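Filed under: Notebook / Robot arm / Bench 2

March 11, 2023

Brirkasell workshop, back bench, heater on, heater complaining.

Picking up from the last entry, in which I said the kitchen counter scene was "basically finished." I would like that sentence struck from the record. I had left the collision shapes on the big props as plain boxes, so the hourglass stand was claiming all the air around its own waist and the planner was treating it like a refrigerator. I swapped it for a proper split hull this morning. Load time went up, arguments with the planner went down.

For Silviu, who asked: no, we still don't own one of these arms. We own the simulated one, which came free and has never once pinched my thumb. The plan is the same as it was in December. Get the pick working on the borrowed model, then shrink the whole business down to the arm we're building out of the Motville parts bin, and find out how much of it survives. My guess is the comments will survive.

Changes today, in the order I made them and then partly unmade them:

- Convex split on the hourglass stand (kept)
- Friction on the white pot raised (kept, but see below)
- Gripper closing speed halved (undone after lunch)
- Camera pulled in close so I could see what the fingers were doing (kept)
- Renamed every prop so that "object_final_final" no longer exists (kept, and I'm proud of it)

The pot is the problem child. It's round nearly everywhere, and the one part a gripper could reasonably want is the dark blue piece up top. My approach comes straight down, which is the approach of a person who has never picked up a teapot. Laurențiu Crăciun looked over my shoulder and asked why I didn't go for the handle from the side, like a civilized machine. I explained that the side approach puts the elbow in an awkward pose and the solver sulks. He said that sounded like a me problem. He has a point and I've put it on the list. 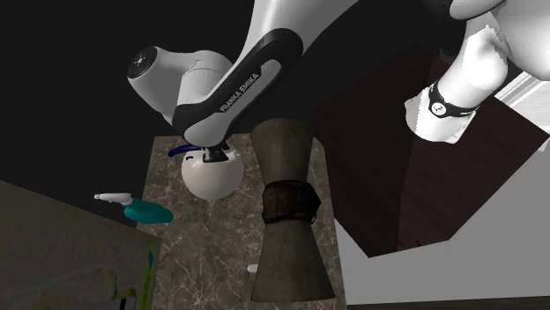 I ran the top-down version at 4000 steps per attempt, up from whatever stingy number I had in the config before. That at least stopped the runs from timing out while the arm was still thinking about its wrist. What I want logged and currently don't log: the force on each finger separately. Right now I get a single combined number and have to work out from the shape of the curve whether it's one finger shoving or both squeezing. I spent an hour on a curve that was, I'm now fairly sure, one finger shoving.

Two things I got wrong, for whoever reads this next (me, in a week, annoyed):

The grasp target was set in the pot's own frame, and the pot's own frame has its origin at the base. I had been assuming the middle. Every height I typed in was therefore wrong by the same amount, and I had been fixing that by hand with an offset called "fudge." Fudge is gone. The origin is documented in the readme, in capitals.

The second was the random seed. I had fixed it for debugging and forgotten, so my lovely repeatable results were the same result, repeated. Silviu Pascu spotted it in the log in less time than it took him to take his coat off. I bought the coffee.

With the seed freed, the props get placed where the dice say. Some layouts are fair. Some drop the hourglass stand on its side right in front of the pot, which makes Laurențiu's sideways grasp a good deal less civilized. I'm leaving those in. A real counter has stuff on it too, mine especially, and I'd like to know how the planner copes before we're paying for servos.
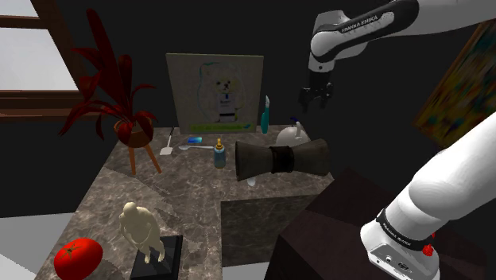 Fingers empty above the white pot, hourglass stand lying across the front of it.

Rendering notes. The marble on the counter is the prettiest thing in the project and costs more memory than the arm. The old desktop (Barbu, the one with the missing side panel) can just about run the physics and the view window together, as long as you don't open a browser and look up why it's slow. For batch runs I turn the view off and go sweep the floor.

On the real build: the base plate is drilled, one hole is where the drawing says and the rest agree with each other. I'll redo the drawing to match. The shoulder bracket is still clamped to the bench with glue on it, please leave it alone. The gripper jaws are waiting on a decision about pads. I vote for cut-up bicycle tube, Silviu votes for buying something. We have 7 dollars in the tin, so I'm optimistic about bicycle tube.

To do:

- Side approach on the handle, elbow up, see how long the solver sulks
- Per-finger force in the log
- Drop a cheaper texture on the counter for Barbu's sake
- Try the Ostau prop pack for more pots with sane handles
- Check that the small items aren't set heavier than they look. I copied one mass value down the whole list and only remembered while typing this
- Sweep the floor anyway

Batch job started at closing, view off. Sticky note on the keyboard says DO NOT SHUT DOWN, underlined on both sides.

Recent notebook entries
Base plate, second attempt
Why the wrist joint was upside down
Sorting the Motville parts bin
Moving the workshop files onto Barbu
Kitchen counter scene, basically finished

Contact the workshop | © Brirkasell Shared Workshop | Back to top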